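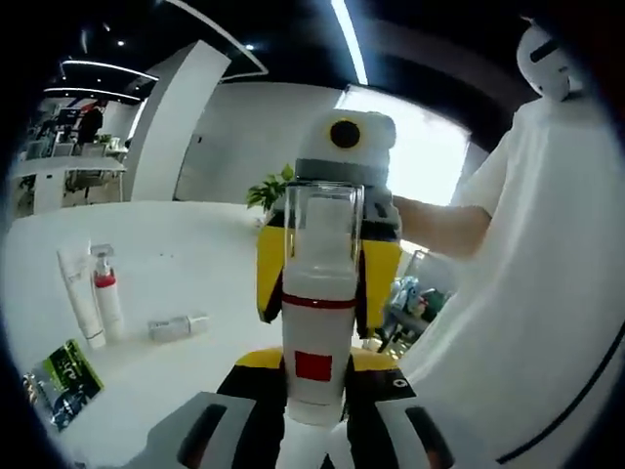

How do you get the last of the lotion out of a pump bottle?

Take the pump out, stand the bottle on its head in a mug overnight, and squeeze or tap what has run down into a small jar with a lid. That covers most bottles. The rest of this post is for the ones where it doesn't work, and for what I did with all the other bottles and tubes I owned, which had gotten out of hand.

I moved from Mudurach to a smaller apartment in Dunavberg in the spring. The old bathroom had a cabinet the full width of the wall. The new one has a mirror with a single shelf behind it and a sink with no counter. I packed the old cabinet into two boxes without looking at any of it, and the boxes sat in the hall until June. Every morning I dug in the top box for the face cream and every evening I dug in it for the hand cream.

So I put everything on the table and went through it. It took an afternoon and part of the next morning.

Sorting by how it opens

The usual advice is to sort by what the product is for: face, body, hair, sun. I tried that first and it didn't help, as half of my things are for more than one of those. I use body lotion on my hands. I use hand cream on my elbows. There was a cream from a pharmacy that I have used on everything including a pair of shoes.

What worked better was sorting by how the thing opens. I ended up with pumps, tubes, jars, flip-top bottles, and small boxes that hadn't been opened yet. Each group has its own way of going bad or getting wasted, and each one needs a different kind of space on a shelf. Pumps need height. Tubes need something to lean on. Jars stack. Boxes can go anywhere dark.

It also showed me how many pumps I had open at once. I was going through four body lotions at the same time and finishing none of them.

Pump bottles

A pump stops working well before the bottle is empty. The straw inside doesn't reach all the corners, and thick lotion clings to the walls. I wanted to know how much I was throwing away, so I put every pump bottle I thought was finished on the kitchen scale, emptied it as described at the top, and weighed it again. Added together, the bottles in that group gave up 467 grams of lotion. That is more than a full large bottle from the drugstore. One of them, a thick unscented one, had nearly a quarter of its contents left when the pump began to spit air.

A few things I learned doing this:

If the pump collar won't unscrew, hold it under hot water for a minute and try again with a rubber glove on. Two of mine needed this. One never came off and I cut the bottle open with kitchen scissors. Put tape over the cut edge if you plan to scoop from it, as the plastic is sharp.

Some bottles are the airless kind, with a disk at the bottom that rises as you use the product. There is no straw in these. Turning them upside down does nothing. When the disk reaches the top there is very little left and you can let it go.

Don't add water to lotion to make it run. I used to do this. It makes the lotion thin, and the preservative in it was measured for the amount that was in the bottle when it was sold. With shampoo or shower gel I still add a little water for the last use, the same day, and then throw the bottle out.

If a new pump gives nothing, press it ten or fifteen times before deciding it's broken. If it still gives nothing, unscrew it, check that the straw hasn't dropped off, and screw it back on tightly. A loose collar lets air in.

Keep the clear caps. I had been throwing these out the first day, because they are one more thing to take off. Then I moved apartments and found out what they are for. Every pump bottle that went into the box with its cap on arrived fine. Two of the ones without caps had been leaned on by something for the whole drive, and the bottom of the box had a layer of lotion in it. If you've lost the cap and the pump doesn't lock, wrap the neck with a strip cut from a plastic bag and put a rubber band around it, or take the pump off and put on a plain screw cap from an empty bottle. The threads match more often than you would think.

Tubes

I stand tubes on their caps. Most have a flat wide cap for this reason. The ones with a small round cap go cap down in a glass. That way the cream is always at the opening and you don't have to roll the tube up from the end, which cracks the older foil kind.

When nothing more comes out, cut the tube across the middle. There is usually three or four days' worth left in the shoulder near the cap. Push one half inside the other afterward and it stays closed well enough. I clean the scissors before and after.

I don't do this with sunscreen. If a tube of sunscreen is that close to empty in June, I buy a new one and use the remains on my feet.

Jars

I had fewer jars than I expected, and I've decided to buy fewer still. You put your fingers in them every day. I use a small plastic spoon from an ice cream shop and rinse it after. The empties are useful, though. All the lotion I got out of the pump bottles went into three old jars, after a wash in hot soapy water and a full day of drying upside down on a towel. I only combined lotion from bottles of the same product. Everything else got its own jar and a piece of masking tape saying what it is.

Boxes

Small boxed things are the easiest to forget. A box looks new even when it has been in the cabinet for three years. I opened every box I had, checked that something was inside, and wrote the printed expiry date on the end flap with a marker so I can read it on the shelf. Two boxes were empty. I must have put them back with the idea of recycling them.

Dates

Many bottles and tubes have a little drawing of an open jar with a number and an M after it. The number is how many months the product is meant to last once you've opened it. Most of mine said 12, some said 6. The trouble is remembering when you opened it. I now write the month and year on the bottom with a permanent marker the day I open something. On a slippery bottle the ink rubs off within a week, so I put clear tape over it.

I threw out anything that smelled like crayons or old cooking oil, anything that had separated into water and lumps, and anything for the eyes that I couldn't date. I kept a few that were past the date but smelled and looked normal, and I use those on my legs and heels only. You may want to be stricter than I am.

What it weighed

Since I had the scale out, I kept a list. The things I threw away, contents and packaging together, came to 2,543 grams. The things I kept came to 2,382 grams. I was surprised these were so close. It means that more than half of what I carried up the stairs in Dunavberg was headed for the trash.

Out of everything I kept, 8 items are in use now. They fit on the shelf behind the mirror. The rest are in a shoebox under the bed, unopened or in the labeled jars, and I take something from there only when a bottle on the shelf is finished.

Where it all went

The tall pumps were the problem. The shelf behind the mirror is too low for them. I looked at a wire rack from Folen that hangs from the shower bar, but the bottles in the shower get water in the pump, and a wet bottle drips on the floor when you take it out. In the end I put the two tall ones on the windowsill on a saucer and moved the curtain rod up a little so the curtain doesn't knock them over. The window faces north, so they don't get sun.

The tubes stand in a heavy glass that used to hold a Tuhiwai candle. It took two rounds of boiling water to get the wax out. I'd recommend the freezer instead: leave the candle in for a few hours and the wax comes away in one piece with a butter knife.

Everything for travel is in a zip bag hung on the back of the door.

Empty packaging

The bottles and their clear caps go in plastic recycling here once they're rinsed. The pump itself doesn't, as there is a metal spring in it, and our building's sheet says to put it in the general trash. I kept two working pumps. One is now on the dish soap. To clean a pump, stand it in a cup of warm water with a drop of soap, press until the water that comes out is clear, then do the same with plain water and press it empty. Let it dry for a day before using it on something new.

Cut tubes go in the trash. I tried washing one out and used more hot water than it was worth.

I still have one bottle with a stuck collar that I haven't gotten to. It has a good bit in it, going by the weight. If the hot water doesn't work a second time I'll cut it open over the weekend and add what's in it to the jar in the shoebox.

Posted 6/3/18 in Home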